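9/21/26. Adhesion trial, Tenell paste on lining paper

Mixed at 80 g to the litre, left to stand 10 min, then stirred again. Hung 4 drops on the primed board. Seams closed on three. The last lifted at the top corner, so rolled it down and marked it in pencil.
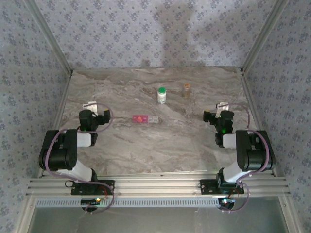
Tarcísio Furtado thinks the lift is down to the primer, and would size the board with thinned paste before blaming the mix. Same fault in January with the Mazurek batch, he says.

Will size one half and repeat. Flodow roller needs a new sleeve.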